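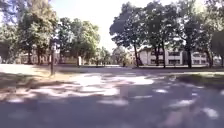 Tuesday night, shoes off, feet up

I have bought another pair of gloves. I know, I know. I said after the last lot that I was finished with gloves until the drawer could close again, and the drawer still doesn't close, and now there's a pair of butter-yellow kid ones lying on top of it because they won't fit inside. But they have three tiny pearl buttons at the wrist! And scalloped edges! What was I supposed to do, leave them there for somebody who'd wear them to scrape a windshield?

It was the spring sale at Plikbridge, the one in the old feed hall, and I'd told myself I was only going for a belt. A brown one, plain, to go with the tweed skirt. I got there when the doors opened at nine and there was already a line (all women my age with big empty bags, so I felt right at home). The sign said 1,000 pieces under one roof and I think I touched every single one. No belt. Well, there were belts, but either they were for a waist I last had in high school or they were that shiny stuff that cracks when you bend it.

The gloves were on the Orkis table, right at the back next to the coffee. The ticket said $30 and I got them for $29, which is the worst haggling I've ever done in my life. I opened my mouth to say twenty and lost my nerve completely. She took off one dollar, I said thank you so much like she'd given me a car, and that was that.
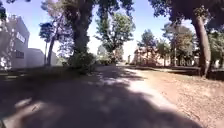

Then I went and had a coffee to calm down and tried them on again, very carefully, because kid splits if you yank it. You have to work each finger down a little at a time. The left one is perfect. The right one is a touch snug over the thumb, but I think it'll give. The label inside says Pruma, size 6, and I've got one other Pruma pair, the navy ones with the stitching on the back, and those loosened up fine after a couple of wears.

I nearly came home with a handbag too. Tseng had a whole rack of them and there was a little dark green one with a clasp that made the best sound – a proper fat click. I stood there opening and shutting it until I was embarrassed. The lining was torn all down one side, though, and I have two bags waiting for new linings already, so I put it back. I've been thinking about it ever since. If it's still there at the next sale I'm counting that as permission.

Anyway, the question now is what on earth I wear with yellow gloves. The gray coat, maybe? Or the cream dress with the collar, if it ever warms up. I put them on with my bathrobe just now and even that looked pretty good.

Still need a belt.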